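Skilville opens its doors for cloth handling demonstration day

Feb 20, 2021

Skilville welcomed more than 500 visitors to its Kamel site today for an open day on robots that handle cloth. People came through in small groups from nine in the morning, and the last group left shortly after four.

The day centred on the Tsegaye program, which looks at how machines can pick up and move soft items such as towels and cleaning cloths. Folding work of this kind is still done mostly by hand in laundries, hotels and aged care homes. Cloth changes shape each time it is touched, and that makes it hard for a machine to get hold of.

Visitors could watch the work up close and put questions to the engineers. School groups had the first two sessions. Local laundry operators were given a longer session after lunch, with time set aside to talk about costs, floor space and staff training.

Skilville began planning the day in January with its partner Purkero, which supplies textiles for the program. The test collection now holds 124 items — towels, tea towels, napkins and cloths in a range of weights and colours. Of these, 67 were added this year.

Robot fingers and grey cloth at the Kamel open day: 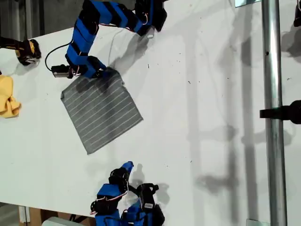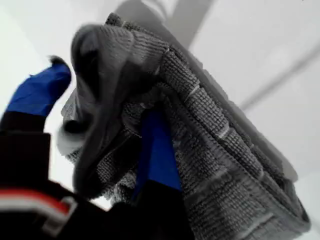
Next open day

A second open day will be held later in the year, and the date will be posted on the Skilville website. Entry is free but places must be booked. Schools and community groups can ask for a session of their own by writing to the visitor desk at Kamel.

About Skilville

Skilville develops and tests automation for laundries and other businesses that handle textiles. It has 2 sites, with its main workshop at Kamel.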